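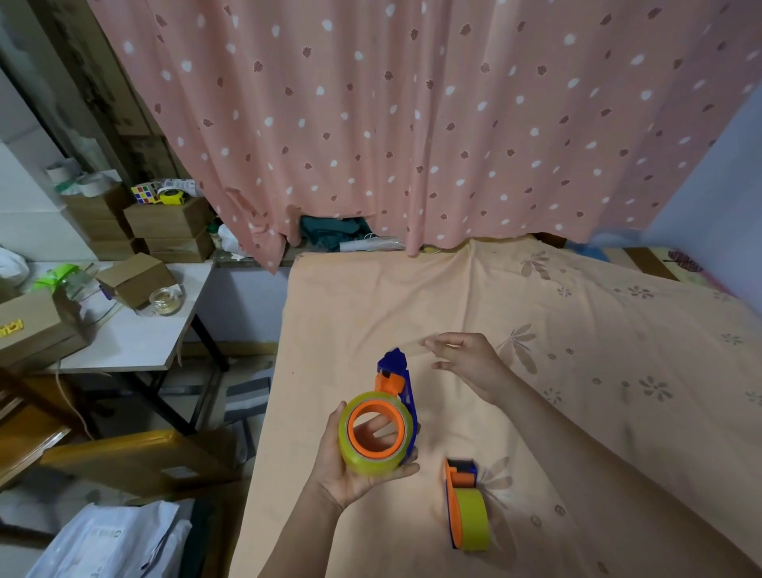 January, build log, tape head. Started 2 pm.

Writing this up before Mogens Bergmann gets to it, because his version will say the tape head works. It lays tape. I don't think that's the same claim.

Where we are: the box sealer for the Stuvenholm workshop is supposed to hold a closed carton on the sled, drag the tape head along the top seam, press, cut, let go. Everything except the first two inches has been fine for weeks. The first two inches are the whole problem. By hand you find the end of the tape, peel it, pinch it, put it where you want it, and you don't think about any of that. The machine needs the end to be in the same place every time, sticky side down, and the end has other plans. It curls back, or it goes down onto the roll again and you're picking at it with a fingernail.

I've been taping at home with ordinary hand dispensers to see what my fingers do. Notes from that:

- I pull up and away first, then swing over to the box. The Kragh arm goes straight at the box. Mogens says this is a software change. Maybe. The arm also has a cable that doesn't like going up.
- The hand holding the roll does more than I thought. It brakes. If I hold the roll loosely it overruns and the tape goes slack right before the cut, and slack tape folds onto itself.
- I never cut in the same spot twice. I leave a longer tail when I know I'll need to grab it. The machine leaves whatever the blade leaves.

So today was the brake. Took the felt washer off the spindle and put in a spring and a nylon disc, tension set by a wing nut. Ran 60 cartons, all the same small size, new roll at the start.

Result: 21 had to be touched by a person. Mostly the leading end folded under. A couple of clean misses where the roller came down on bare cardboard and went along the seam very seriously doing nothing. One jam where tape wrapped the roller and I had to cut it out with a knife.

Last session's number was worse, but last session was a different roll and the heater was off, so I'm not putting the two side by side and neither should anyone else. Cold tape is a different animal. If we want to say the brake helped, somebody has to run the felt washer again on the same day from the same roll. I'd guess it helped a little.

Also tried the vacuum foot from Drisard that everyone was so pleased about. It holds the tape end nicely as long as the tape is flat. The tape is not flat. Took it off again, it's in the drawer with the other good ideas.

Tension, for the record: wing nut two full turns in from first contact. Three turns and the tape stretched and sprang back off the carton edge. One turn and it overran like before. As the roll gets thinner the pull will go up, so this setting is only good for a fat roll. Haven't tested a thin one. Would like to see that before anybody orders a second spindle.

Time per carton was no better than me with a dispenser and a radio on. I know, it doesn't get tired. It does need someone standing there for about a third of them, and that someone does get tired.

The parts bill for the head is at 265 now, not counting the arm, which we had already. Mogens wants to add the Sonotberg sensor so it can see whether the end is there. I asked what it does when the end isn't there. He said it stops and beeps. I can already hear when it goes wrong.

To do:
Same-day washer test, felt against spring.
Thin roll, same wing nut setting, write down where it starts to stretch.
Try the up-then-over move at low speed with the cable tied back.
File the burr off the blade guard, it catches.
Label the wing nut before someone helpfully tightens it.

Left the arm parked and the air off. Roller still has glue on it from the jam, needs alcohol before the next run.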